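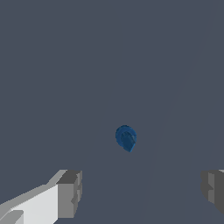
Wurnberg 吉他录音存档项目 进度报告(第二期)
最后更新:一月

尊敬的资助方:

这份报告说明从上次报告到现在,我们在 Bonholm 做的工作。

本期我们完成了426盘现场录音带的登记。其中大部分是前卫摇滚乐队的演出,也有一些吉他课的录音。每一盘都写下了曲目、调弦方式和录音的质量。有27盘的磁粉已经脱落,我们没有播放,先送到 Peltonen 工作室做处理。他们答复说需要十一个星期,比我们原来的计划长,所以数字化的部分会推迟。

采访方面,计划采访八位吉他手,现在已经谈完五位。采访都用录音的方式,文字稿由我自己整理,速度比较慢,请谅解。有一位吉他手对七弦吉他的早期使用讲得非常详细,这一段我希望放进 Takham 的试听会。

经费方面,设备一项没有超出。运输费超出了一点,原因是磁带要分两次寄送。我们想从印刷费里调一部分来补,请您确认是否可以。

下一期的工作:
- 收回送修的磁带,开始转录
- 完成剩下的三次采访
- 和 Takham 的场地确定试听会的时间,目前对方只能给星期一晚上

版权的问题还没有全部解决。有两支乐队已经解散,成员之间的意见不一样,我们暂时不公开他们的录音。如果您认识熟悉这方面的律师,请介绍给我们。

Wurnberg 项目组

分享 11 | 评论 8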